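We use cookies to remember your preferences and to see which pages get read. Accept / Manage settings

How to Straighten Cabinet Doors That Won't Line Up

Posted in March by the Flinden Workshop Notes editor

Crooked cabinet doors are my favorite thing to fix in a house. You need one screwdriver, you make almost no mess, and the difference is huge! A tired old kitchen can look five years younger once the gaps between the doors run straight. If yours sag, rub, or sit open a crack, there's a very good chance that nothing is broken at all and a few turns of a screw will sort it out.

What you need is a number 2 Phillips screwdriver (a hand one, please – a power driver will chew up these little screws), a short level, a pencil, and some wooden toothpicks and wood glue in case you find a stripped hole. Set aside 30 minutes for your first pair of doors. The next pair will go a lot faster.

Start with the box

Everybody wants to go straight for the hinges, me included. Put the level on top of the cabinet first, side to side and then front to back. If a freestanding cabinet leans, the doors will lean with it, and you can fiddle with hinges all afternoon and still have a wedge-shaped gap. Slip a shim under the low corner, or turn the leveling foot if there is one, and check again. I did this on an old Viklund pantry cabinet in our back hall and the doors came right without my touching a hinge. I was thrilled.

Tall cabinets deserve extra care at this point. Take the heavy stuff off the upper shelves before you tip or shim anything, and make sure the wall anchor goes back on when you're finished.

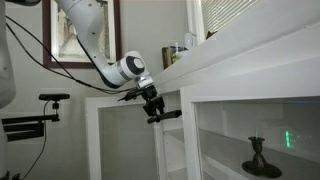
Riverora wrote in after the first version of this page to say that the floor under her cabinet had settled again over the winter, and that checking the level every January now saves her from redoing the hinges. Great habit, and I've started doing it too.

Know your screws

Open the door and look at the hinge arm, the part fixed to the inside of the cabinet. Most modern cup hinges have 2 screws you'll use all the time. The one nearer the front moves the door left and right. The one farther back lets the door come in toward the cabinet or out from it. Up and down is usually handled by the screws on the mounting plate, which you loosen a little, nudge, and tighten.

Some brands swap these around or use a cam in place of a screw. If you're not sure, give one a half turn, close the door and see what moved. You can always turn it back.

Adjusting the doors

Do height first. Loosen the plate screws on both hinges, lift the door until its top edge matches its neighbor, and snug everything up. A helper is wonderful here, but a folded towel under the door works too.

Next comes the side gap. If the door is tilted, adjust only the top hinge and leave the bottom one alone until the edge runs parallel. Then turn both by the same amount to slide the whole door over. Go a half turn at a time and close the door after each one. It feels slow and it really isn't!

Depth comes last. The door should close flat against the cabinet all the way down the hinge side without pinching. If it springs back open, it's probably too close, so bring it out a touch.

If a screw just spins

Take it out, dip a couple of toothpicks in glue, pack them into the hole and snap them off flush. Let the glue dry overnight, then drive the screw back in by hand. I've used this repair on a Muninance sideboard with doors that get opened 50 times a day, and it's still holding.

Finish by opening and closing every door a few times, then look again the next morning. New settings sometimes relax a little overnight, and a last quarter turn on the top hinge usually takes care of it.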